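Picking Up Before the Vacuum: A Talk With Tamsin Mbeki

Tamsin Mbeki has written the room-care notes used at Thibodeaux, a small group of furnished rental rooms, for 5 years. Her newest section covers litter on carpet. We spoke on Monday, July 14, 2025.
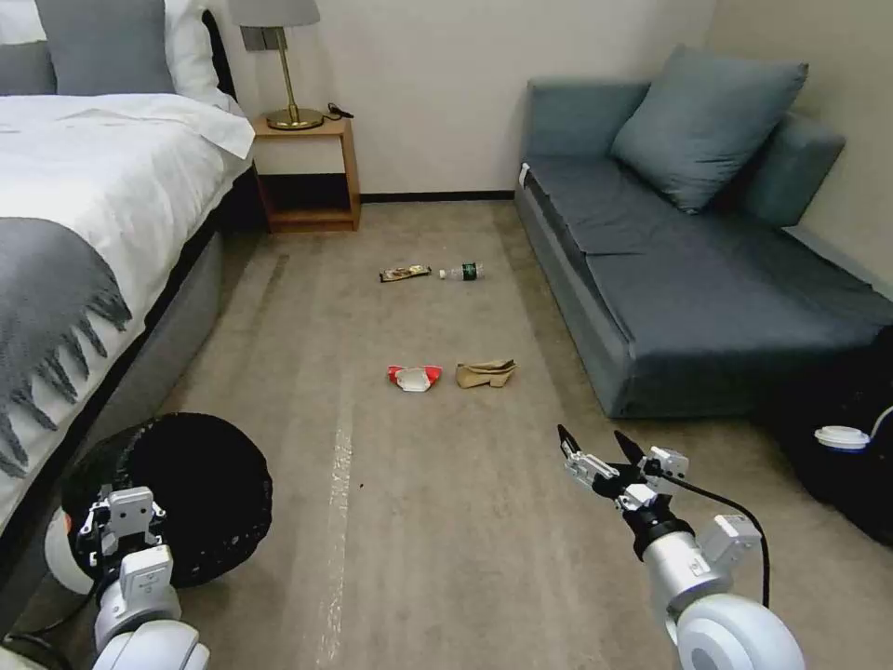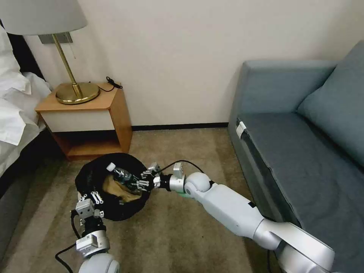
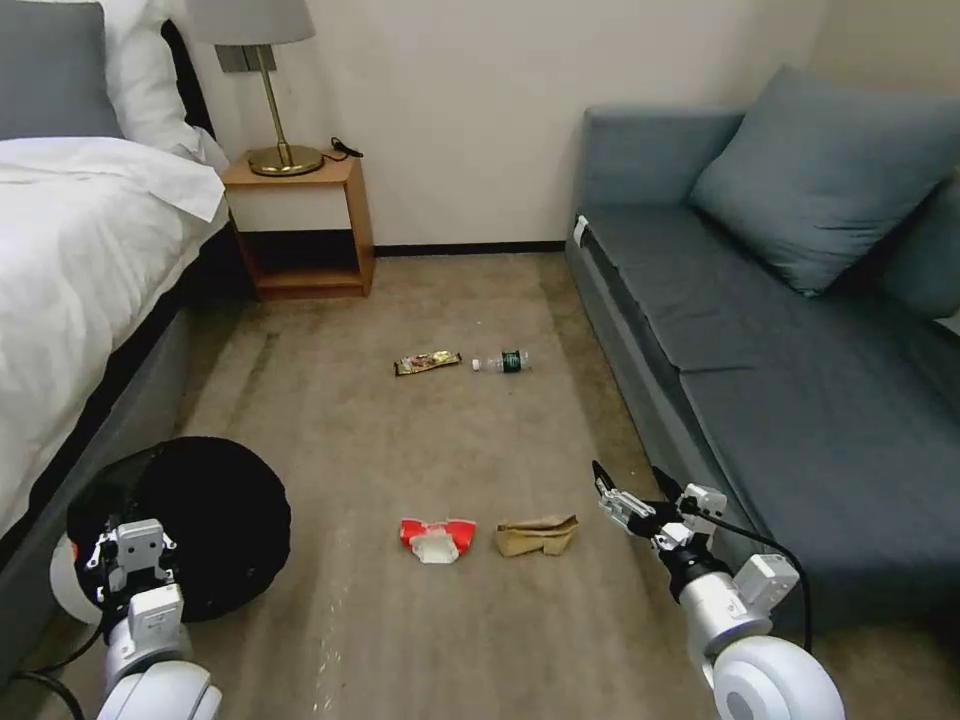
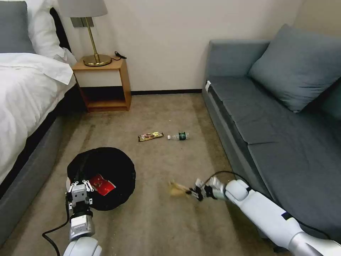 Floor pickup in a carpeted bedroom with a nightstand and lamp.

Mbeki starts with the floor. "People want to do the bed first," she said. "I tell them to leave the bed alone. Get the bottles, the wrappers and the paper off the carpet, then look at the rest."

She likes a soft black bin for the job and keeps it on the floor beside the bed. "A tall can is fine in a kitchen. Next to a bed I want something low with a wide opening."

The strip of carpet between the bed and the sofa gets the most attention. Mbeki works it from one end to the other – paper bags and crushed cartons close by, then the snack wrapper and the water bottle farther along. Bottles are checked for liquid before they go in. "One bottle with a loose cap and you have a wet bag of paper," she said.

Thibodeaux has 18 rooms. Cletus Fitzsimmons, who schedules the cleaning there, asked her to keep the litter section under 200 words. Her first draft ran to 1000.

"Cletus crossed out everything on sofas," she said. "I put one line back. Look under the throw pillow."

The notes tell cleaners to lift a hanging duvet and check along the base of the bed. The nightstand comes next, including the open shelf at the bottom. Lamp cords are to be left where they are unless they hang over the front.

Asked how long the pickup should take, Mbeki would not give a time. "It depends who stayed," she said. "Some rooms have nothing on the floor at all."

She plans to revise the notes in October, with a longer part on carpet stains.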